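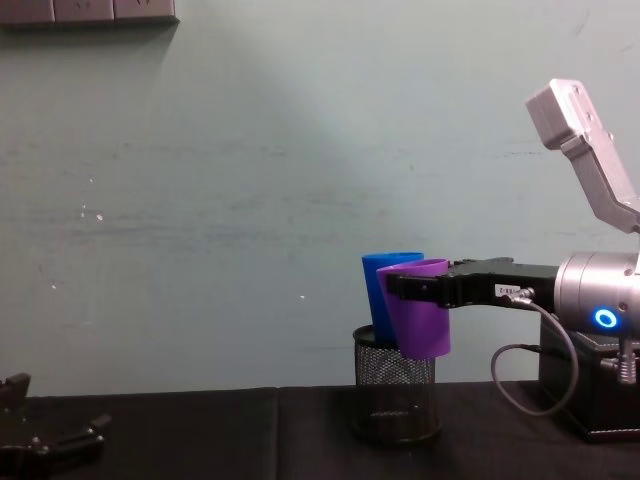 How to edit the car table in Porneck

2018-06-29 | 3 min read
Print | E-mail this page

I've been poking at Porneck's files for months and the car table is by far the most fun part – it's small, it isn't compressed, and one changed byte can turn the slowest van into a rocket!

You need a hex editor (I use Fluneda) and a backup of CARS.DAT. Really, make the backup.

1. Open CARS.DAT and jump to offset 164 (decimal). Everything before that is the header, so leave it alone.

2. Each car takes up 50 bytes. The first 10 are the name in plain text, padded with zeros. Start with the Brosside, it's the first entry.

3. Right after the name come two bytes for the price, low byte first. A price of 1000 shows up as E8 03. Type over it, don't insert – if the file grows, the game quits at the title screen.

4. The next byte is top speed, then grip. I love high speed with terrible grip, but the AI cars read the same table, so expect chaos on the bridge track.

5. Save, start a new career and check the garage. Old saves keep their own copy of the prices, though speed and grip change right away.

I still don't know what the last six bytes do. They're zero for every car except the Restrepo, where changing them made the engine sound go weird (in a great way).

Print | E-mail this page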